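Questions we keep getting about the gripper and arm trials. Last edited Sat 25 November, in a hurry, will tidy in December. Ask on the Totadbridge board if yours isn't here.

## What are you trying out, exactly?

Two things at once, which was maybe a mistake.

1. Which fingers cope best with small motors, round boards and wire bundles.
2. Whether two arms can feed one kitting tray without getting in each other's way.

Task is simple on paper. Take parts out of the bins, put a set in the steel tray, go again. A set is motors, a board, a wire harness. Scored as placed, dropped, or gave up.

## Which grippers?

Short list:

- **Pridico narrow** — thin parallel fingers, bare metal tips
- **Pridico narrow, padded** — same body, rubber pads glued on
- **Vundby wide** — longer stroke, slower, nicer force control
- **Vundby wide with printed tips** — our own tips, third version

We are not testing suction. Boards are too crowded on top and there's a hole in the middle. Please stop asking about suction.

## What does the layout look like?

Bins at the sides, steel tray where both arms can get to it. White paper in the tray so the camera has something plain to look at behind the parts. Motors in one bin, boards in another, wiring on the other side.
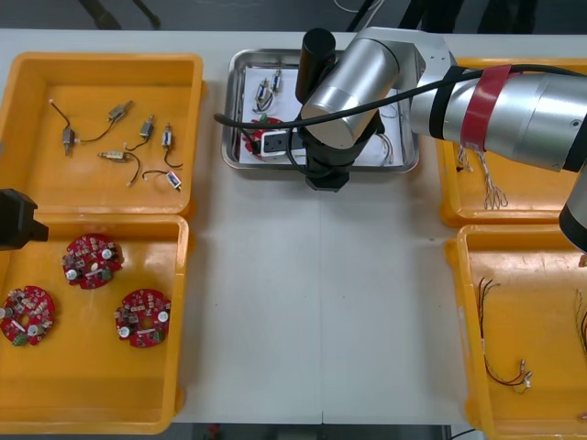 *Silver arm over the steel tray, motors and round boards in the left-hand bins.*

Bins don't have to be placed to the millimeter. We tried that early on with tape marks, total waste of a morning. The controller finds the rims by itself now and is fine with a bin that's a bit crooked.

## How many runs so far?

1,046 pick attempts logged. 334 of those were with the padded Pridico, so that's the one I'd trust most. The printed tips only have 69, so don't quote them at anyone yet.

## Ok so who's winning?

Depends on the part. Sorry.

**Motors:** padded Pridico, easily. Bare metal tips slide off the round body unless the grab is dead center. Wide Vundby picks them up ok but tends to bump the one next door.

**Boards:** Vundby wide. Slow squeeze, edge grip, hardly any drops. The narrow ones tilt the board on the way up and then it lands flat on something else. Avoid the terminal block side, whichever gripper.

**Harnesses:** none of them. Printed tips look promissing but see above re 69.

## Why are the wires so bad?

They move. Grab one end and the other end takes a neighbor with it. Also the motor leads hook on each other, so sometimes you ask for one motor and get two. We log that as a drop even if both end up in the tray. Argued about this for a while, that's the rule now.

Things that helped:

- spreading the harnesses out before a run
- fewer motors per bin
- a small shake after lift, before the travel move

Things that didn't: higher grip force. Don't do it, you'll bend a connector.

## Do the arms ever hit each other?

Twice, both slow, both in the first week. Since then the tray is a shared zone with a lock on it. One arm goes in, the other waits over its own bin. It costs time, and yes the idle arm looks silly just hanging there over the parts. A smarter split (left half of the tray / right half) is on the list — the wrists are bulky enough that I'm not sure it buys much.

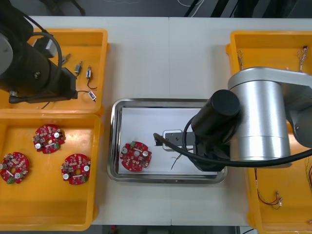

Wait position matters more than we thought. Too low and the waiting arm blocks the camera's view of the bin. Too high and you lose a second each time coming back down. Current setting is a compromise, it's in the config under `hold_height`, leave it alone please unless you're re-running the whole block.

## Which camera should I use?

Overhead, fixed. We compared it with a wrist camera for ten days and the wrist one was better at finding a wire end, worse at everything else. Lost sight of the part in the last bit of the approach, over and over. Could be our mounting. Agudelo makes a bracket that angles it outward, haven't tried it.

If you only have budget for one: overhead.

Lighting note — the steel rim throws glare. Turn down the lamp nearest the tray before you go blaming the detector.

## And the controller?

Started on the stock one, moved to the Agudelo box halfway. Stock one was fine for a single arm. With two it would miss the lock signal now and then and just stop, no error, nothing. Agudelo logs every handoff, so at least you know what it was waiting for.

Catch: the Vundby driver on it is old. You have to set the stroke limit by hand after every restart. Yes every one.

## Why is the cable on the outside of the arm?

Gripper cable doesn't fit through the wrist. Strap it along the link and leave slack near the joint. Leave MORE slack than you think, the wrist turns further than it looks. Check the straps at the start of each session. If the loop can reach a bin it will, sooner or later, drag something out of it.

## Can I use my own parts?

Sure, with limits:

- nothing heavier than the boards
- nothing with loose screws or powder
- no batteries
- minimum 10 pieces of each, otherwise the numbers mean nothing

Bring them in a labeled bag. Unlabeled stuff ends up in the spares drawer and you wont see it again.

## Where's the data?

Shared drive, folder `totadbridge_grip`. One file per block, plain CSV. The column called `giveup` is seconds until the arm quit, not a count. Everyone gets that wrong the first time.

The early blocks from before the controller swap are in `old`. Don't mix them in with the new ones, the timing's different.

## What's next?

More runs on the printed tips, up to the same count as the padded set. Then the Agudelo bracket if it shows up. Harness test with clips instead of bare bundles, probably December.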